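Pesari Restoration Project
Progress report to the Purnatden Fund, January 2020
Prepared by Keerthana Nadar

Picture restoration on the feature is complete through reel 2. The team scanned 2,588 feet of the camera negative in December, and 17 shots still need dirt and scratch removal. Grading starts when Boonmee Sangkhawat signs off on the reference print.

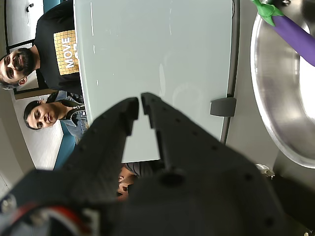

Two-finger gripper over a pale tabletop.

Sound is behind schedule. The magnetic track for the harbor sequence has dropouts, and Kanyarat Bunnag is rebuilding it from the Kongkaew dub. The running time is now 101 minutes, including the restored prologue.

Disc extras: the commentary is recorded and the subtitle file is in proofreading. Rights to the trailer music are not yet cleared with Tredov.

Spending is within the approved budget. We request release of the second payment so the sound work can continue.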